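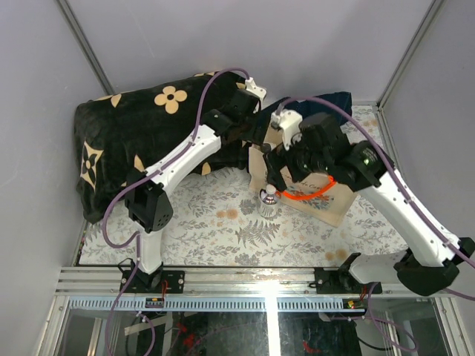

Give the Second Chance Court a Proper Go

I sat in the public gallery of the Stulton courthouse for 16 mornings last December, and I came out more hopeful about young offenders than I have been in years. Yes, hopeful! The pilot there puts a teenager in front of the same magistrate every time, with the neighbour whose fence got wrecked sitting at the same table. It's slow and a bit awkward, and I loved it.

Critics in Prirnport call it soft. I'd invite them to watch a boy explain himself to the woman whose shed he broke into – no lawyer talking for him, no looking at his shoes. I've seen adults get through a whole sentencing hearing with less said.

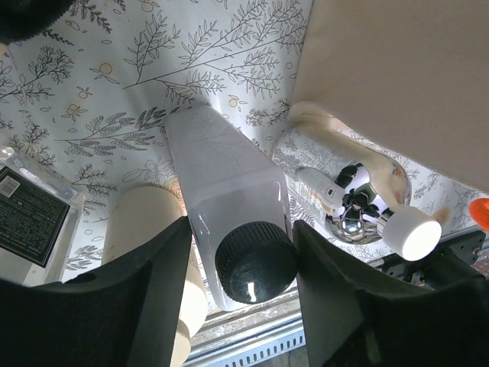
What matters most to me is that the punishment has some connection to the harm. A kid who tags the Benedetti Street underpass should be down there scrubbing it, on a Saturday if need be, with the council paying for the gear. And the gear is cheap! A pair of gloves, a stiff brush and a plastic bottle with a big black screw cap, filled with cleaner, would cost less than the paperwork for one adjournment. The two kids I saw given that order both asked when they could start.

So let's fund it for another two years and bring it to Prirnport as well. The gallery is open to anyone, and the seats are better than you'd think.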